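3 de novembro de 2025
Por Ateliê Rosovano

Procuro três pessoas para dobrar camiseta comigo em dezembro

Oi, gente! Vou direto ao assunto: entrou uma encomenda grande aqui na Rosovano, são 1268 camisetas, e eu preciso de três pessoas para dobrar, ensacar, etiquetar e encaixotar tudo antes das festas. Trabalho temporário, pago, com horário de gente. Se você é daquelas pessoas que arrumam a pilha da loja depois de mexer nela (eu sou, já passei vergonha por causa disso), leia até o fim e me escreva!

Para quem não conhece a casa: a Rosovano é um ateliê pequeno de acabamento. A gente não costura nem estampa. A malha chega pronta da Pearce, com a estampa já curada, e daqui ela sai dobrada do jeito que o cliente pediu, dentro do saquinho, com tamanho do lado de fora e caixa fechada. Parece a parte mais boba do serviço e é exatamente a parte em que todo mundo repara quando abre o pacote. Camiseta linda dobrada torta fica com cara de camiseta usada, e aí lá vem reclamação.

A encomenda de agora é da Finetance, que vai distribuir as camisetas para o pessoal deles no encerramento do ano. Manga curta, gola redonda, do P ao XGG, grade misturada. A grade misturada é o que dá trabalho, já aviso. Não é pegar uma montanha de M e seguir no embalo até a hora do café. Os pacotes vão por setor, cada setor tem sua listinha de tamanhos, e a listinha tem que bater com a caixa.

O que você vai fazer

A maior parte do tempo, dobrar. Tem a dobra de mesa, que é a que eu mais uso: camiseta aberta com a frente para baixo, alisa do meio para fora, traz uma lateral até a metade da gola, volta a manga, repete do outro lado, sobe a barra e fecha. Quem nunca fez pega o jeito na primeira tarde. O difícil é manter a mesma largura da primeira até a última peça do dia, e para isso eu tenho uns gabaritos de papelão que ajudam bastante (quem quiser usa, quem não quiser não usa, desde que a pilha fique reta!).

Malha de algodão tem vontade própria. Você estica a barra, ela enruga perto da gola. Você arruma a gola, a manga escapa. A gente aprende a segurar pelas duas pontas da barra antes de virar, a não puxar demais para não deformar, a passar a mão aberta em vez de beliscar a ruga. Eu levei um bom tempo até parar de brigar com o tecido e ainda hoje tem peça que eu desfaço inteira e começo de novo. Desfazer faz parte, não precisa ter vergonha nem esconder a camiseta embaixo da pilha.

Além de dobrar, a gente reveza na conferência. Conferir é olhar a frente e as costas, ver se tem fio solto, mancha, estampa falhada, costura aberta no ombro. Peça com defeito vai para a caixa separada com uma etiqueta dizendo o que é. Não jogue a peça de volta no monte achando que a próxima pessoa resolve, por favor, essa próxima pessoa costuma ser eu.

Depois vem o ensaque. Usamos o saquinho Zakton de aba adesiva, que é ótimo mas gruda em tudo, inclusive no cabelo. A dobra entra com a estampa para cima e a gola do lado da aba. Tira o ar, fecha, cola a etiqueta do tamanho no canto de baixo. E por fim as caixas, que eu prefiro que sejam fechadas em dupla: uma pessoa lê a lista, a outra confere.

Horário e pagamento

São 44 horas no total, por pessoa, espalhadas pela primeira metade de dezembro. Paga-se 806 reais pelo período completo, mais a passagem de ida e volta, e o pagamento sai no último dia de trabalho, sem enrolação. Se alguém precisar sair no meio do caminho, recebe pelas horas que fez, só peço que me avise com antecedência para eu não ficar com a mesa cheia e a agenda no vermelho.

Os turnos são à tarde. Dá para combinar manhã com quem tem aula à noite ou filho na escola, é só me dizer no e-mail qual é a sua situação. Prefiro combinar antes a descobrir depois que a pessoa estava saindo correndo todo dia. Temos pausa no meio do turno, com café, chá e bolo quando eu acerto o ponto -- quando não acerto, tem bolacha.

Quem eu procuro

Não precisa ter experiência em confecção. Já trabalhou em loja de roupa, lavanderia, enxoval, bazar de igreja? Maravilha, conte para mim. Nunca trabalhou com nada disso, mas dobra roupa em casa e gosta? Também serve, e muito! No ano passado a melhor dobra do grupo era de uma moça que vinha de uma papelaria e fazia embrulho de presente, fiquei encantada com a precisão dos cantos.

Preciso de gente paciente com tarefa repetida. É a verdade do serviço: é a mesma camiseta, da mesma cor, muitas vezes seguidas. Tem quem ache relaxante (eu acho, boto um podcast e vou longe) e tem quem queira sair correndo depois de uma hora. Se você for do segundo grupo, sem julgamento nenhum, mas talvez dezembro seja mais feliz em outro lugar.

Trabalhamos em pé na maior parte do turno. Tenho banqueta alta para quem precisa ou prefere sentar, e dá para organizar o revezamento de um jeito que a pessoa fique só na etiqueta e na lista. Se você tem alguma limitação no ombro, na lombar ou nos punhos, me diga, e a gente monta o posto juntas. Pessoas de qualquer idade a partir da maioridade são bem-vindas, e eu gosto muito quando o grupo mistura gente nova e gente aposentada, a conversa rende.

Umas coisinhas práticas: unha comprida pode, unha com pedrinha puxa fio, então melhor não. Creme de mão só o que seca rápido. Nada de comida nem bebida perto da mesa de dobra, inclusive garrafinha fechada (já vi garrafinha fechada abrir sozinha, juro). Pulseira e relógio ficam na bolsa. Venha com roupa confortável e sapato fechado.

A mesa

Sou chata com mesa. Gosto de tampo branco, liso, de canto arredondado, em que a malha desliza e qualquer sujeirinha aparece na hora. Antes de cada lote passa-se um pano seco, e passa-se de novo quando aparecer farelo ou fiapo, sem esperar que eu peça. Numa camiseta laranja qualquer pontinho escuro chama a atenção, e é muito mais fácil limpar a mesa do que a camiseta. A lista de tamanhos fica no computador, numa mesinha à parte, para o tampo grande ser só do tecido.

Laranja, mesa branca e a barra que nunca quer ficar reta:
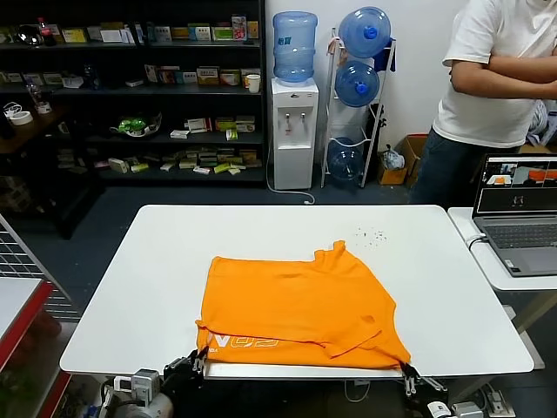
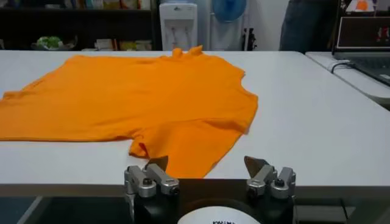
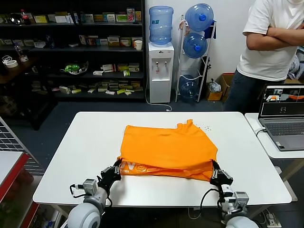
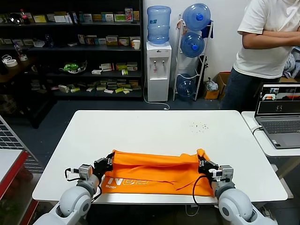 Como se inscrever

Mande um e-mail para o ateliê com o assunto "Dobra de dezembro". Não precisa de currículo caprichado, pode escrever como se estivesse conversando comigo. Eu só quero saber seu nome, o bairro de onde você vem, as tardes ou manhãs que tem livres em dezembro, se já fez algo parecido e se tem alguma coisa que eu deva considerar na hora de montar os turnos. Se quiser mandar foto de uma pilha de roupa dobrada por você, vou adorar, mas não é obrigatório e não conta ponto (conta um pouquinho de simpatia, vai).

Respondo todo mundo, mesmo quem não for chamado desta vez. Detesto aquele silêncio depois que a gente se candidata a alguma coisa, então não faço isso com ninguém. Quem for chamado vem passar um tempinho no ateliê, dobra umas peças comigo, vê a mesa, toma um café e decide se quer mesmo. Esse encontro também é pago, entra como parte das horas. E eu decido do meu lado, claro, mas confesso que olho mais para o cuidado do que para a velocidade. Velocidade vem com o costume.

Algumas dúvidas que já me mandaram pelo telefone e que respondo logo de uma vez. Casal ou duas amigas podem se inscrever juntas? Podem, cada uma manda o seu e-mail e cita a outra. Dá para levar serviço para casa? Não dá, as camisetas ficam todas no ateliê até a entrega. Pode ouvir música? Pode, de fone num ouvido só, para me escutar se eu chamar. Ganha camiseta? Da Finetance não, são todas contadas e vão todas para eles. Tem chance de continuar depois de dezembro? Não posso prometer. Quando aparece encomenda maior eu chamo primeiro quem já trabalhou aqui, e foi assim que boa parte do pessoal foi voltando.

Ah, e uma coisa que sempre esqueço de pôr no anúncio: o ateliê fica no andar de cima e o prédio não tem elevador, só um lance de escada com corrimão dos dois lados. As caixas prontas descem com o pessoal da transportadora, então você não vai carregar peso pela escada. Bicicleta pode ficar no corredor de entrada, encostada do lado esquerdo, que do direito fica a porta da vizinha e ela tem toda a razão em reclamar.

Se você conhece alguém que combina com o serviço, passe o anúncio adiante. As inscrições ficam abertas até eu fechar as três vagas, e assim que fechar eu escrevo um aviso nesta mesma página.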